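The Dorkdale Garrison, Year Nine

December 29, 2018

Every year, in the dead stretch after the holidays, I get out the Dorkdale boxes and tell myself this is the winter the army gets finished. I have now said this nine times. The army has grown each time, which I suppose is a kind of progress, in the way that a bathtub overflowing is a kind of progress.

For anyone new to this blog, Dorkdale is an imaginary country of mine. It has a coastline, a grudge against its neighbor to the east, and a standing army of 315 painted figures, with a good many more standing by in primer. It doesn't correspond to any real nation or century. The uniforms are roughly 1750s if you squint and don't write to me about the cuffs.

I started it because I was tired of being corrected. I used to paint proper historical regiments, and I once showed up to a club day with a battalion whose facings were, I was told by three separate people before lunch, the wrong shade of yellow. One of them had brought a book. I drove home and invented a country where I am the only person with a book.

The neighbors

You need somebody for the garrison to fight, so to the east lies Neson, which is mostly swamp and cavalry. I know how that sounds. The cavalry came from a bargain lot at a flea market and the swamp came from a terrain project that was supposed to be a lake. Neson's troops wear green because I had a lot of green. Its national motto is painted on the regimental flags in letters so small that even I can't read it anymore, and I've lost the piece of paper.

Dorkdale itself wears a dirty white with brick-red turnbacks. White is a terrible choice. White shows every wobble of the brush and every fingerprint, and if you're thinking of founding your own country I'd suggest brown.

The big bag

Last March I bought a bag of old unpainted metal castings from a man who was clearing out his garage. He said there were 700 in it. I took his word for it and carried the bag to the car in two stages, with a rest on his front step. Some were lovely, some had been chewed by something, and a fair number were the same drummer. I don't know what the previous owner was planning with all those drummers. It would have been loud.

The drummers have now become the Foster Regiment, named after the street I lived on when I first got into toy soldiers. I cut away the drums on most of them, filled the gap with putty, and gave each man a musket made from brass rod. It's slow work and the results look a little like men who have just had a drum taken away from them. From three feet they look fine. Everything I paint is meant to be seen from three feet, and at games I politely take hold of visitors by the elbow and move them back.

So far 57 of them are done. They march slightly out of step, which is my fault for bending the ankles, and they have a nice air of having been recruited from a bar.

How I paint them, such as it is

I glue the figures to old paint-stirring sticks, eight or so to a stick, and work down the line one color at a time. Flesh first, then coats, then belts, then a long break in which I look at other people's armies on the internet and feel bad. Then hats.

Eyes I gave up on years ago. A small dark smudge under the brim does the job, and the alternative is a battalion that looks as though it has just heard some news. I still finish everything in gloss varnish. Matte is more realistic, and all the serious people use it, but I like my soldiers to look like toys. A shelf of glossy figures under a lamp makes me feel eight years old in the good way.

The one real improvement this year was to stop painting after ten at night. I was forever undoing late work the next morning, including an entire rank of grenadiers with two left gloves. Now I knock off, put the kettle on, and leave the little fellows alone.

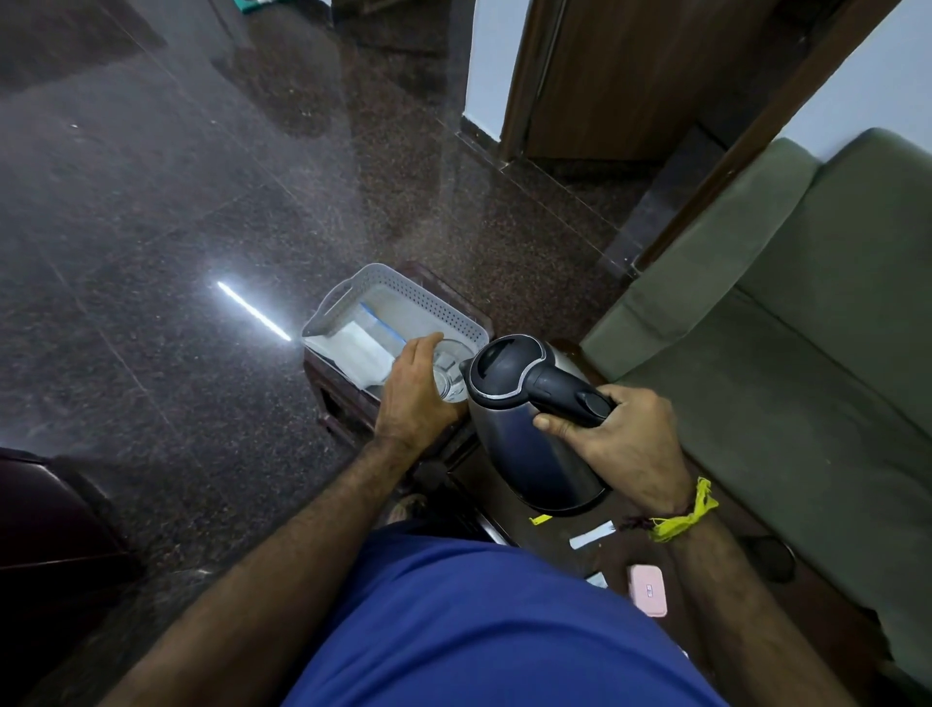
The Mazandarani Rules

We play with a home-brewed set called the Mazandarani Rules, four pages long, typed by me and amended in three colors of ink. They're named for the restaurant where the first draft got written on the back of a takeout menu. The menu is still in the folder. It's the cleanest page in there.

The big change for the coming season is to morale. Under the old version a regiment that lost half its men had to roll to keep fighting, and it almost always did, so battles ended with a lone corporal on each side refusing to leave. Very stirring, but people had to get home. The new version lets a regiment retire early with its dignity, and the first two test games both finished before dinner. Neson won one of them. I'm looking into it.

Still to fix is artillery, which at present is either useless or the hand of God depending on who is rolling. I have a half-baked idea involving a knitting needle and a ruler.

For the new year

Finish the Foster men. Rebase the hussars, who keep falling over. Build one decent bridge, wide enough this time for a cannon. And no more bags from garages until the March show, where I intend to walk in with a short list and a small amount of cash, and will probably need help getting back to the car.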